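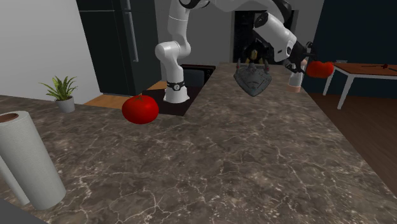 Seams, sealers and the middle of the slab: a stone workshop on marble worktops

November
By the materials desk
40 shares | 6 comments

The workshop at Patham cuts natural stone for domestic kitchens. It has one bridge saw, one edge polisher and a yard that held 209 slabs when the stock was last entered. Two thirds of them were granite. The remainder was marble, with a small quantity of slate and one rack of offcuts kept for hearths and window boards.

The workshop manager has been in the trade since 2000, first as a fitter and then on the saw. He asked to be described by his job only. The interview was held in the office above the saw shed, and was stopped twice while he went down to check a cut.

His first point concerned the order in which customers make decisions. Most choose the stone, then the cabinets, then the sink, and ask about joints last. He would prefer the joints to come first.

"A slab has a length. If your run is longer than the slab, you have a seam, and the only thing left to discuss is where it goes. People bring me a drawing with the sink, the hob and the corner already fixed, and the only place left for the seam is through the sink cutout. I can do it there. I would sooner do it somewhere else."

The objection to a seam at the sink is structural as well as visual. The strips of stone in front of and behind the bowl are the narrowest parts of the worktop and carry the load of anyone leaning on the edge. A joint in the strip depends on the adhesive and on the support beneath it. Patham fits a steel rod in a groove on the underside of these strips in all marble work, whether there is a seam or not.

On length, the workshop's own rule is that no single marble piece with a cutout leaves the yard longer than 2000 mm unless the manager has seen the access. Plain pieces may be longer. The rule was brought in after a run of breakages, none of them on the saw.

"Stairs, mostly. Or a porch with a turn in it. The stone is cut, it is polished, it is paid for, and it goes in through the front door on edge with four people on it, and one of them steps down before the others do. It breaks at the hob. It always breaks at the hob."

He keeps a record of such things. Of the last 166 kitchens fitted, nine needed a piece to be cut again. Five of these were transport or access damage, three were errors in the template, and one was a natural fissure which opened during polishing. The figures are kept in a notebook on the office shelf and are read out at the start of each quarter.

Fissures were discussed at some length. Marble is sold with lines in it, and a customer cannot easily tell a sound vein from a weak one. The manager separates them by touch and by water. A fingernail drawn across a filled vein should not catch. When the slab is wetted and allowed to dry, an open fissure remains dark after the face around it has gone pale. Neither test is conclusive, and heavily veined slabs arrive from most suppliers with a mesh and resin backing, which holds the stone together and hides the rear face.

"I have no quarrel with mesh. Some of the best-looking material would not exist as a slab without it. What I want is to be told what is under it, and Karamanlidis will tell me. They send the slab numbers in block order and a note of any that were filled. Others send you a photograph of one slab and deliver a different one."

Slabs cut in sequence from one block have closely related patterns, so that a vein at the edge of one piece can be carried on to the next. This is called vein matching and is charged for, largely on account of waste. The saw cannot simply be set to use the slab economically. Each piece has to be placed for pattern, and what lies between the pieces is lost. On a strongly marked stone the manager allows for one extra slab in every three.

He lays out in chalk first, on the slab, with the customer present if they will come. The drive from Tidden, where much of the workshop's trade is, puts some of them off. Those who do not come are sent a scaled drawing over a picture of the slab and are asked to sign it.

"They look at the middle. Everyone looks at the middle of the slab. The middle is where the sink goes. I had a lady who chose a slab for one white line, and when I put the template down the line was inside the bowl. We turned everything round for her, and it cost a seam." 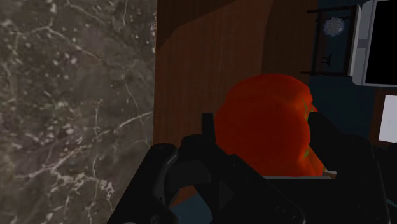

Red-orange pepper against a wood panel, with veined dark grey marble at left.

The second half of the conversation dealt with finish and upkeep. Polished marble is harder to stain than honed marble but shows etching more clearly. The two faults are often confused. A stain is a substance which has gone into the stone, and can often be drawn out with a poultice. An etch is a change in the surface itself, where acid has reacted with the calcite and dulled it. No cleaning product removes an etch. It has to be ground back and polished again.

Sealing acts on the first of these and has little effect on the second. The manager regards this as the largest misunderstanding in the trade, and blames the showrooms for it.

"A customer is told that it is sealed, and hears that it is protected. Then there is half a lemon left on it overnight, and a ring in the morning, and they ring me to say the sealer has failed. The sealer is fine. The sealer was never going to stop a lemon."

Patham uses a penetrating sealer, Trilerus, applied in two coats in the workshop and one on site. The first coat is left until the surface no longer darkens under a drop of water. The excess is then wiped off before it can cure on the face, where it would leave a haze. The site coat is mainly for the seams and the inside edges of the cutouts, which the manager considers more important than the top.

"Water gets in at the cutout, from underneath the tap. You get a dark patch behind the sink and it never quite goes. The raw edge is like a sponge compared with the polished face. If a fitter tells me he has run short of sealer, I ask him which part he left out."

He recommends that customers carry out the water drop test once a year and reseal only when the drop leaves a dark mark. Resealing on a fixed schedule wastes product and tends to build up a film. For daily cleaning he advises warm water with a little neutral washing-up liquid, rinsed off and dried with a cloth. Vinegar, bathroom sprays and cream cleaners are ruled out.

Thickness is the subject on which he is least patient. Many drawings show a 40 mm worktop. In nearly all cases this is a thinner slab with a strip mitred to its front edge, so that the thickness is seen at the front and nowhere else. The alternative, solid stone of the full depth, is available and is occasionally asked for.

"I ask them what the cabinets are standing on. If it is a suspended timber floor, I want somebody to look at the joists before I quote. The mitre gives you the same line for much less weight. The one thing it needs is a decent vein along the front, because if the strip comes from another part of the slab you will see it from across the room."

The mitred edge brings its own weakness. The outer corner is an acute angle before assembly and chips readily, so it is given a small bevel once the adhesive has set. Customers who want a dead sharp corner are shown a sample which has been in use on the tea counter downstairs. The sample has several chips along its length. Most then accept the bevel.

Asked whether he would fit marble in his own kitchen, the manager said that he had granite, which was there when he bought the house, and that he had not got round to changing it. The saw was restarted shortly afterwards and the rest of the questions were put by letter. Of these he answered one, on lead times. They stand at five weeks from template to fitting, and longer for any job where a slab has to be reserved from a matched set.

Comments (6)

Related items
Templating out-of-square walls
Poultices for oil stains in pale stone
Undermounted sinks: clips, rails and adhesives
Slate hearths and the choice of backing
What to ask before reserving a slab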